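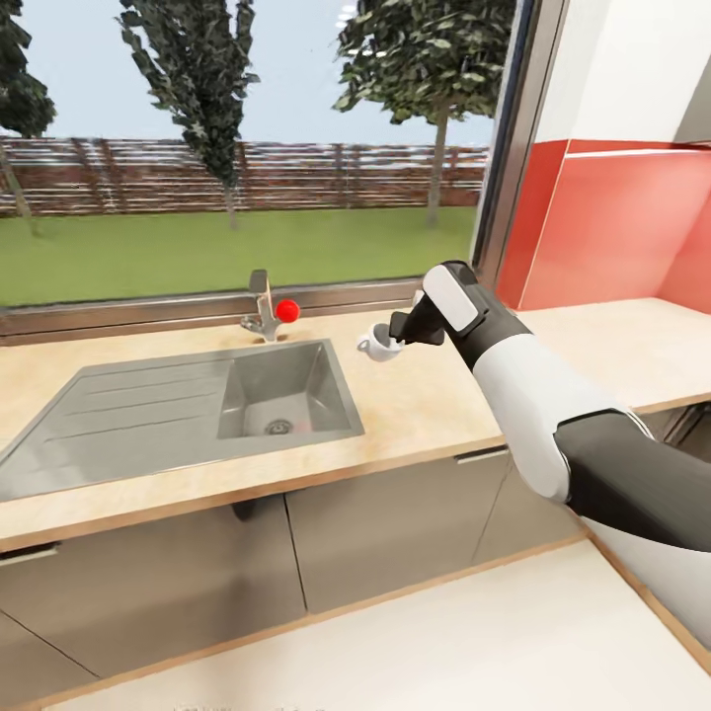
Attachment 1: kitchen_sink.png, cup in the gripper, target marker by the faucet

From: Melahat Dönmez
To: clullard-users
Date: Jan 6, 2018
Subject: Re: [clullard-users] Planner stops short of goal near the sink

Hi Bülent, hi all,

I had some time with this today and I think there are two separate problems, so I'll take them one at a time. Your message is quoted in pieces below.

> From: Bülent Canpolat
>
> Since I moved to the December build I can't get the place task to
> finish in the kitchen world. The arm picks up the cup and starts
> toward the goal, then the planner returns GOAL_UNREACHABLE and
> everything stops. The same task file worked before the update.

I can reproduce it. I used your task file unchanged, and the attached render is from my run. The red sphere is the goal as the viewer draws it, just to the right of the faucet at about the height of the spout. The cup is in the gripper a little above the counter, and the sphere is off to the left of it. In my log the last accepted waypoint is the one before the planner gives up.

The first thing I checked was whether the goal itself had moved between builds. It has not. The sphere is drawn from the same pose that gets handed to the planner, and the numbers match your file to the last digit. So you can stop editing the task file, that part is fine.

> I tried raising the goal by a few centimeters and it didn't help.
> I also tried turning off collision checks for the cup, and then it
> plans, but the path goes straight through the faucet.

That was the useful clue. The faucet mesh is very thin, and the old build used the mesh directly for collision. The December build replaces any mesh under a certain size with a convex hull when the world is loaded. For a single-lever faucet that is a bad trade. The hull fills in all the open space under the spout and a good piece of the space beside it, and your goal ends up inside it. The viewer still draws the original mesh, so on screen it looks like there is plenty of room.

If you start the viewer with --show-collision you will see the hull. I should have thought of that sooner.

To get the old behavior back, add this to the faucet entry in the world file:

 collision:
 simplify: false

Then delete the cache folder. This matters. The loader keys the cache on the mesh file and ignores the world file, so if you skip it you'll get the old hull back and think the setting does nothing. I lost an hour to that.

With the hull gone the planner finds a path. I ran it 20 times with different seeds and got a valid plan every time.

> Second question, maybe related. How is the goal tolerance measured?
> When it did work, the cup always ended up a bit off from the
> sphere, always in the same direction.

This one is not related. The goal is checked against the tool frame, and in Clullard the tool frame sits between the fingertips. The viewer sphere is also centered on that. If you grip the cup near the rim, which your grasp file does, then the body of the cup hangs away from the tool frame and will never be centered on the sphere. It's also carried a bit tilted with that grasp, so the offset is not straight down.

There are two ways to deal with it. You can attach a fixed transform to the cup when the grasp closes and plan for the cup frame:

 plan:
 frame: cup
 attach_on_grasp: true

Or you can leave the planner alone and shift the goal by the same offset in the task file. I would use the first one. Eleni Vukčević did it the second way for the Ronau demo and had to redo all the goals when the grasp changed.

> Planning also got slower. It used to be quick enough that I never
> looked at it.

Same here, and I don't have a full answer. With your original file, the planner uses up its whole iteration budget trying to reach a goal it can't reach, so that part is explained. After the fix I get a median of 339 ms per plan on my desktop. On the previous build I don't have numbers from the same machine, so I can't say if that is worse. If somebody has both builds installed, please run the bench script on the kitchen world and post the output.

One thing that does help is the window. The kitchen world has a big window behind the sink with a yard outside, and by default the lawn, fence and trees are all loaded into the collision scene. The arm can't reach any of it. The trees alone come to nearly 700 convex pieces after decomposition. Saadet Taşdemir wrote a reach filter for the Pendov arm that drops anything outside the workspace, and it works with this arm too if you set the radius yourself. It's on her branch, not in the main tree yet.

What I plan to do:

- Open a ticket for the hull problem. I think simplify should be off by default for anything marked as a fixture.
- Open a second one for the cache key.
- Ask Saadet if she wants to send the reach filter as a patch.

I won't touch the tolerance code. It does what the manual says, although the manual could say it more clearly. If you want to write a paragraph for that page, I'll review it.

Could you try the world file change on your side and send me the log if it still fails? Please include the first lines, where it prints the build and the joint limits. Your last log started after that.

Melahat

--
clullard-users mailing list | Contact the list owner: Bülent Coşkun | © 2018 Clullard developers | Back to top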